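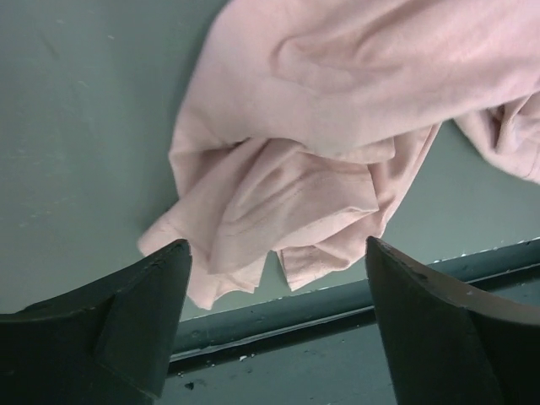 *A knit-looking hem between two gripper fingers, still unclamped. Fingers like these belong in your budget as a wear item.*

# How to budget for a two-arm folding cell

I've planned a couple of these now, and the arms were the easy part both times. You get a quote, you gulp, you move on. The trouble is everything around the arms, so I plan in a different order these days – and I start at the fingertips.

## 1. Price the fingers first

Fingers scuff and chip. They meet the table edge, they meet each other, and somebody always changes the approach height on a bad afternoon. I buy 6 spare pairs up front and put another 12 on the plan for the first year. Sarmiento sells a molded set that I like, but get a sample and try it on your softest fabric before you commit.

While you're at it, look at your table edge. A raised lip is handy for keeping small stuff on the surface, and it's one more thing for a fingertip to hit.

## 2. Draw the table before you buy it

Tape the outline on a floor and lay out everything that has to live inside the walls: the shirt spread flat, the folded stack, the bins you pull from. Then stand where each base would go and look at where the elbows swing. I went 13 inches wider on my second cell after doing this, and I'd happily have gone further if the doorway had let me!
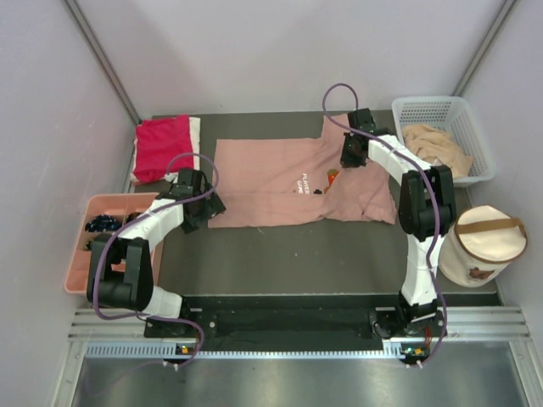 **Can I start with one arm and add the second later?**

You can, as long as you buy the full-width mounting plate and the bigger enclosure on day one. Retrofitting those costs more than the money you saved by waiting.

## 3. Give the boring stuff its own line

My sheet has a section just called "boring," and it covers:

- mounting plate, rail and fasteners
- cables, with enough slack for a full wrist turn
- wall panels and corner posts
- baskets, trays and fabric bins
- a pile of clothes you don't mind ruining

Cables are where I got stung. I ordered the short ones from Dosham, they went tight on the first big reach, and I paid for the whole lot again in the longer size. Measure along the arm with a piece of string, then add a loop.

For clothes, I keep 80 pieces on hand, mostly tees, with different colors and prints and a few thick things mixed in. Thrift stores are great for this.

## 4. Ask the slow questions early

Lead time matters as much as price. Plitden quoted me a lovely number on the enclosure and then couldn't ship before December. Jasteo cost more and had panels in stock, so I went with Jasteo. Ask every supplier for the ship date in writing, and ask what happens if one arm needs to go back for service – do they lend you one, or do you sit there with half a cell?

Once you have all the dates, order the slowest item first, even if it feels silly to have wall panels leaning in the hallway for weeks.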